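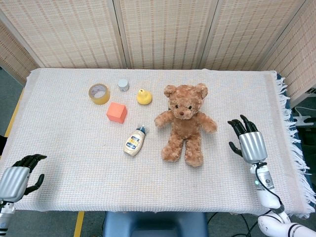
Cell 21, test layout, view from the head camera

Ticket 327 – Right hand stops short of commanded position on reach moves
Site: Mudgway
Unit: two-arm tabletop cell, Prania control software
Opened: April 26, 2024
Status: Resolved, monitoring
Priority: Medium

Problem as reported
The right hand stops short when it is sent to any point on the far half of the table. The left hand reaches its points normally. No fault is raised and the log shows the move as complete. The operator noticed it while running the standard layout with the tape roll, small jar, sauce bottle and teddy bear on the cloth. The fingers closed before they got to the bear.

Entry 1
Restarted the controller and homed both arms. Right hand still short. Measured 20 mm of error at the far test point and 4 mm at the near one. Left hand was inside tolerance at both.

Entry 2
Checked the cloth first, as it has caused trouble before. It has a long fringe on the right side and the strands tangle. Lifted the fringe and looked under it and along the table edge. No strands in the wrist. Repeated the test with the cloth off and got the same error, so the cloth is ruled out.

Entry 3
Swapped the camera calibration file for the one saved in March. Error did not change. Put the current file back. The camera is not the cause, because the arm is also short when it is driven by joint angles with vision turned off.

Entry 4
Looked at the thin black cable on the right wrist. It loops along the forearm and runs down toward the joint. With the arm fully out, the loop pulled tight before the end of the move. Pushing the arm by hand with the drives off, I could feel it drag over the last part of the travel. The position hold limit in Prania had been raised to 185 after the last service, and at that value the software accepts a short move as finished. That explains the missing fault.

Entry 5
Work done:
Freed the cable at the lower clip and gave it more slack.
Moved the clip back to the mark shown in the Trundenik arm manual.
Set the hold limit back to its default.
Ran the right arm through its full range five times at low speed, then five at normal speed.
Error at the far point is now 1 mm. The cable does not go tight at any position.

Entry 6
Ran the full layout again with the cloth and objects back in place. Both hands reached all test points. Wrist light stayed green for the whole run.

Still open
The left arm has the same clip and has not been checked against the manual – please do this at the next stop. The Grellerora cell was serviced from the same work sheet, so someone there should look at its hold limit too. Leave this ticket in monitoring until both are done.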